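Comparing Grippers at the Bench: An Interview with Qianru Cheng

The manipulation laboratory at Temby has spent the spring comparing two hand-held gripper designs, known internally as Lasutberg and Oltitz. Qianru Cheng leads the comparison. She spoke with Chelsea Rudd of the communications office in June.

Dr. Cheng explained that each operator completes the same set of tabletop tasks with both designs. "We recorded 400 trials with Lasutberg before we changed anything," she said. "People wanted to adjust the fingertips after the first afternoon. I asked them to wait."

The tasks involve ordinary objects: tools, lidded boxes, small parts that must be placed in a compartment. Asked which had proved most difficult, Dr. Cheng named the hinged lids. An operator must steady the base with one gripper while the other works the lid, and a light box will slide on a smooth surface.
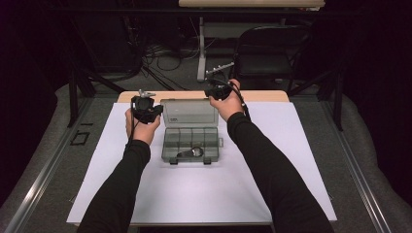

An operator holds a gripper in each hand over a compartment organizer and a metal tool.

The Oltitz design has so far been tested in 217 trials. Its grip is narrower, and operators with smaller hands have preferred it. Dr. Cheng was cautious about drawing a conclusion. "Comfort scores are useful, but they come from 42 operators, and most of them had already used the other design," she said.

Cable routing has been a further concern. Several operators reported a pull at the wrist during long reaches — a complaint recorded for both designs. The laboratory is now testing a lighter cable supplied by Radonjić, and the lid tasks will be repeated once it has been fitted to both pairs.

Ms. Rudd asked whether the laboratory intended to choose a single design. "For two-handed work, yes," Dr. Cheng replied. "For one-handed work I would like to keep both until the autumn."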